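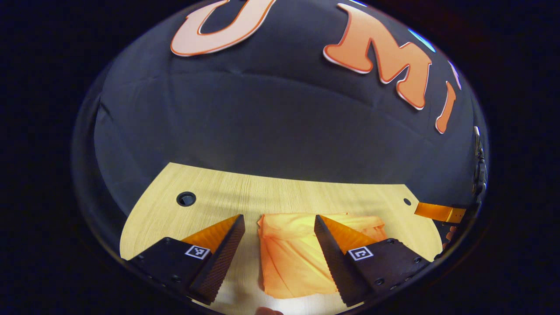

We use cookies to remember your settings. Accept | Manage

4. Setting up a Hesby build runner

A runner is the machine that picks up jobs from your Mundia server and runs them. You need at least one runner before any pipeline will start. You can install it on the same machine as the server for a trial, but use a separate one for daily work.

Before you begin

You will need:
- Mundia server installed and running (section 3)
- an administrator account on the server
- a Linux machine with 16 GB of memory and 70 GB of free disk
- a registration token, which you get in step 2

Caution: Jobs run with the full rights of the runner account. Do not install the runner as root.

Register the runner

1. On the runner machine, create a user called hesby and log in as that user.

2. In the Mundia web page, open Admin > Runners and choose New token. Copy the token straight away. It is shown once and expires after 33 minutes.

3. Unpack the Hesby archive into the home directory of the new user.

4. Run:

./hesby register --server YOUR-SERVER --token YOUR-TOKEN

5. When asked for a name, type something you will recognise in a log. Spaces are not allowed. Hyphens are fine.

6. When asked for labels, type the ones your pipelines use, separated by commas. If you leave this blank, the runner accepts any job that has no label of its own.

7. Start the runner:

./hesby start

8. Go back to Admin > Runners and refresh the page. The new runner should be listed as Idle. If it shows as Offline, check that the clocks on both machines agree, then repeat step 7.

Note: A token can register only one runner. Make a new token for each machine.

Run a test job

1. Open the sample project called Vik.

2. Choose Run pipeline and leave the branch set to main.

3. Open the job log. The first line gives the name of the runner that took the job. The last line should read "Job finished: passed".

If the job stays in the queue, compare its labels with those on the runner. Labels are case sensitive, so Linux and linux do not match.

Log and cache limits

The runner keeps the logs of the last 1,000 jobs and deletes the oldest first. To change this, edit keep_logs in hesby.conf and restart the runner. The build cache has no limit by default. On a shared machine, set cache_max to a size that suits your disk.

Caution: Stop the runner before you empty the cache folder by hand. Deleting files during a job can leave a build that passes with old code in it.

If you are moving from Budau, do not copy your old configuration file across. The setting names look alike but the time limits are in seconds here and were in minutes there. Enter them again by hand.

Next: 5. Writing your first pipeline

Page maintained by Kenneth Magbanua. Last updated 2024-08-11.

3 comments | 16 shares

Contact | Copyright Mundia documentation | Back to top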